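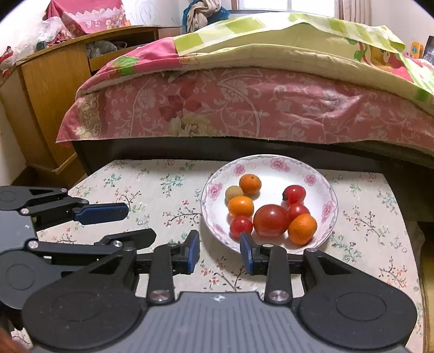

FOR IMMEDIATE RELEASE
26th January

USTANCE HOMEWARES ASKS THE COUNTRY TO PUT ITS FRUIT ON A PLATE

Pruseck company brings back rose-rimmed china, would like a word about your fruit bowl

PRUSECK. Ustance Homewares, the tableware maker that has spent most of its life being mistaken for a plumbing supplier, today opened its spring campaign, "Fruit on a Plate." The campaign asks households to take the fruit out of the deep bowl, the wire basket or the bag it came home in, and set it out on a flat white plate with flowers on the rim.

The campaign's model arrangement is a small one: mandarins, cherry tomatoes, a single large tomato in the middle and one pale little fruit of the longan sort, on a white plate with pink roses, on a flowered tablecloth, in a room with a flowered quilt on the bed. Ustance is aware that this is a lot of flowers. The design department was asked whether a plain cloth might be calmer and replied that calm was never in the brief.

"People tell us roses on china are for grandmothers," said Sunita Dhillon, head of product at Ustance. "I have met a great many grandmothers through this job, and their fruit gets eaten. Mine used to go soft at the bottom of a bowl the size of a sink. I would find a mandarin down there in the state you'd expect and we'd both be embarrassed."

The idea came out of a home survey Ustance ran last September, in which 339 households were asked where they keep their fruit. Of these, 214 said a bowl, and most of those admitted they could not name what was on the lower level. One household in the Farquharson district reported keeping its fruit in a piano stool. Ustance has not followed up.

The company takes no position on whether tomatoes belong with the mandarins. Its customer mailbox does, at length. Brahim Hamdy, who runs the Ustance shop on Farquharson Street and arranges its window, has been told by passersby that a tomato is a vegetable, that a tomato is a berry, and, on one wet afternoon, that he should be ashamed of himself.

"I put red next to orange and it looked cheerful," Hamdy said. "I wasn't trying to settle anything."

Advice for beginners is short. Put the biggest thing in the center. Tuck the small round things in around it so they don't roll. Leave some rim showing, as you have paid for the rim. Anyone who ends up with one odd fruit that matches nothing else should leave it where it is and let guests ask.

The rose-rimmed plate is part of the Wendeseo line, which Ustance dropped some years ago in favor of square gray dishes. The square gray dishes are now available at a considerable discount. A first run of 800 Wendeseo plates goes on sale this week at the Farquharson Street shop and by mail order, sold singly or in pairs. The first 100 buyers will also receive a flowered tablecloth, which may be exchanged for a different flowered tablecloth.

Fruit is not included. The company looked into it and the shipping department asked it to stop.

ABOUT USTANCE HOMEWARES
Ustance makes and sells plates, cups, table linens and one gravy boat from its premises in Pruseck. It does not sell pipe fittings. Callers wanting pipe fittings are asked to try somewhere else, and to consider a plate while they have us on the line.

Press contact: Sunita Dhillon, Ustance Homewares, Pruseck. Sample plates can be lent to reviewers and should come back washed.

ENDS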